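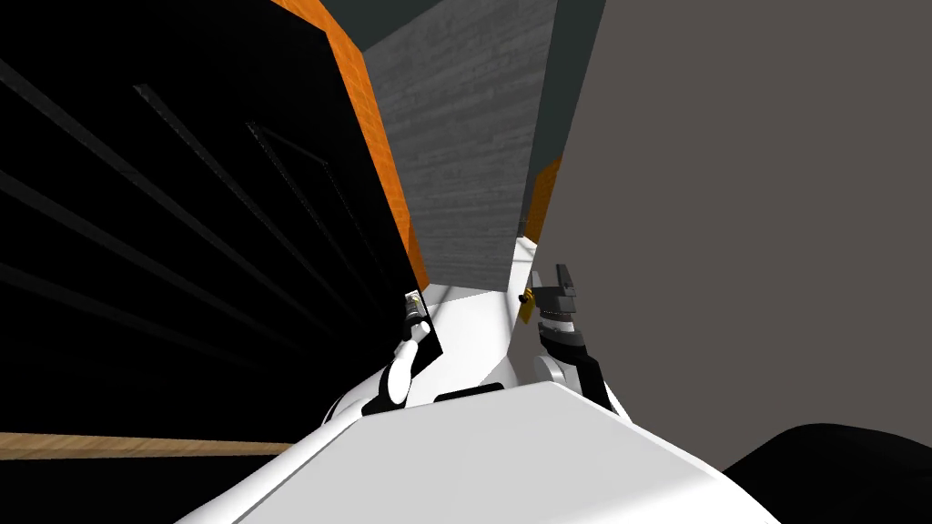

津丹诺（Jindano）街区口述史计划招募讲述人与听写志愿者

各位街坊、各位曾经在河东老街住过、做过买卖、上过学，或者只是常常路过的朋友：

我们这个小小的口述史计划已经走到第三个年头了。前两年里，大家陆陆续续坐到我们那张旧方桌旁边，喝着茶，讲了许多从前的事：粮店门口怎么排队，夏天停电的晚上大家把竹床搬到巷子里，谁家的收音机声音最大，哪一家的酱菜要赶在早上七点以前去才买得到。录音整理成文字，攒下了厚厚的一摞，翻起来常常舍不得放下。今年我们想把范围再放宽一些，专门收集与“吃饭”和“手艺”有关的记忆，所以写了这封长信，请您耐心看完，也请您转给可能感兴趣的长辈和朋友。

一、我们想找什么样的讲述人

年满十八岁，在河东老街及周边几条巷子生活或工作过三年以上，年代不限。您不需要口才好，普通话说得不标准也完全没有关系，讲方言我们反而特别高兴，整理的时候会请懂方言的同事来听。开过小饭馆、摆过早点摊、修过钟表、弹过棉花、裁过衣服的朋友，我们尤其盼着您来；如果您是从外地甚至外国搬来的，也请不要觉得自己“不算老街坊”。去年雷姆齐·德伊尔门吉（Remzi Değirmenci）先生讲他刚到这里时怎样跟隔壁阿婆学发面，语言不通，两个人全靠手比划，那一段录音我们听了好多遍，每次都要笑。

二、讲述人需要做些什么

先是一次电话聊天，大概了解一下您想讲的内容，不用准备稿子。之后请您来访谈室坐一坐，正式录音一次，一般一个半小时，中间随时可以停下来休息。腿脚不方便的，我们上门去。家里若有老照片、旧菜谱、粮票、招牌、工具，都欢迎带来，我们当场扫描或登记，东西当天就请您带回去。录音整理好以后，文字稿会先送给您过目，您想删哪一段、改哪个名字，只管用笔划掉，我们照办。没有您的签字，任何内容都不会公开。

每位讲述人完成访谈后，我们奉上800元酬谢金，另外报销市内往返车费。由家人陪同来的，陪同者的车费也一并报销，茶点自然是管够的。

三、我们也在找听写志愿者

录音要变成文字，靠的是一双耐心的耳朵。到目前为止，我们手里有422段录音还没有整理，长的短的都有，有些背景里还夹着锅铲声和鸟叫。若您打字还算快，听得懂本地话（听得懂七八成就行，剩下的大家一起猜），每周能拿出三四个小时，就请来帮帮我们。可以在家做，也可以来访谈室，这里有耳机和电脑。开始之前会有两个下午的培训，由萨迪娅·马尔瓦特（Sadia Marwat）老师带着大家做，讲怎样标记停顿、怎样处理听不清的地方、遇到讲述人提起伤心事时又该怎样对待这段文字。

听写志愿者没有工资，每完成一小时录音的整理有一笔餐费补贴，具体数目培训时会说明。学生朋友需要实践证明的，我们可以出具。

四、关于隐私和资料的去向

录音和文字稿保存在佐瓦拉（Zavala）资料室，您可以选择用真名、化名，或者完全匿名，也可以要求若干年后再开放。将来若要编书或办展览，我们会再单独征求您的意见，不会拿一张旧的同意书就当作什么都答应了。您中途改变主意想退出，打个电话就可以，已经领到的酬谢金不用退。

五、怎样报名

报名到二月底为止。讲述人请直接到访谈室填一张表，或者让家里的年轻人代填，表上只要写姓名、电话、在老街住过的大致年份，再加一两句您想讲的事，比如“我父亲做了一辈子豆腐”，这就很够了。听写志愿者请另外附上一小段自我介绍，写写您会听哪些方言，平时什么时候有空。

访谈室设在河东老街莫洛夫（Mollov）书店二楼，上午九点半到下午五点都有人在。楼梯有点窄，扶手在右手边，上不来的话在楼下喊一声，我们就下来。讲述人方面的事情请找阿莱德·哈里斯（Aled Harries），他中文说得慢，但听得很仔细；听写和培训的事情请找马尔瓦特老师。

收到报名以后，我们会在两个星期之内给每一位回电话。要是家里长辈耳朵不好，请在表上注明，我们改用短信联系，或者打给您留下的另一位家人。

茶已经备好了，盼着您来坐坐。

津丹诺街区口述史计划 全体同事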